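**Ticket: right arm lags when I teach the mug task by hand** (station name: Nelto)

Hi Severyn, me again! I'm still showing the arms how to sort out the mugs on the yellow tray, and the right one keeps trailing behind my hand. The left follows me beautifully. The right waits a beat, then jumps (I nearly lost the red mug twice this morning). 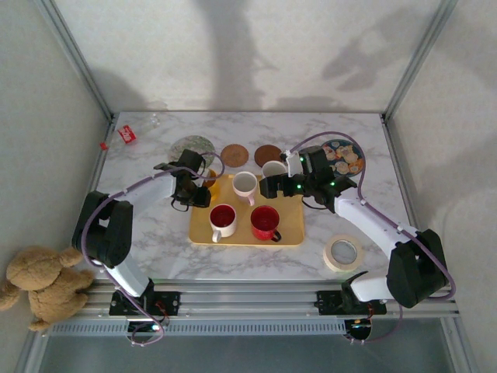
*Nelto, both grippers over the tray, coasters along the back*

Stuff I tried before bugging you:

- Restarted the teleop software. Same.
- Swapped the left and right hand controllers. The lag stayed with the right arm, so I'm letting the controllers off the hook.
- Reseated the purple cable at both ends. Better for some 20 demos, then it came back.
- Dropped the speed limit. Smoother, but painfully slow, and I hate recording demos like that!

The log shows 73 late packets on the right side in one session and none on the left. Full log is 1,067 lines, happy to send it over.

Second thing, maybe related, maybe not. I went through the wrist view too, to see if the picture stutters when the motion does. I couldn't find a bad still anywhere.

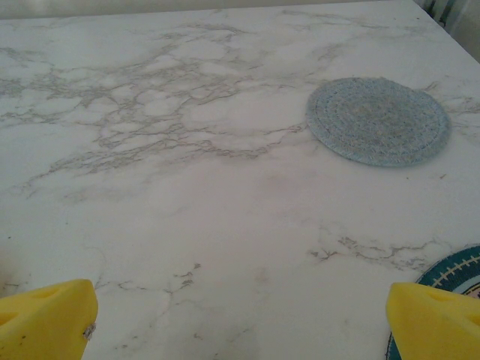 *Wrist view, blue coaster and the edge of the teal one*

So my money's on the cable or the little module under the right bracket. Do you have a spare of either? I'm around until 4 pm, and I'm keeping the right-arm demos in a separate folder until we know.

**Status:** open, waiting on Severyn Vakulenko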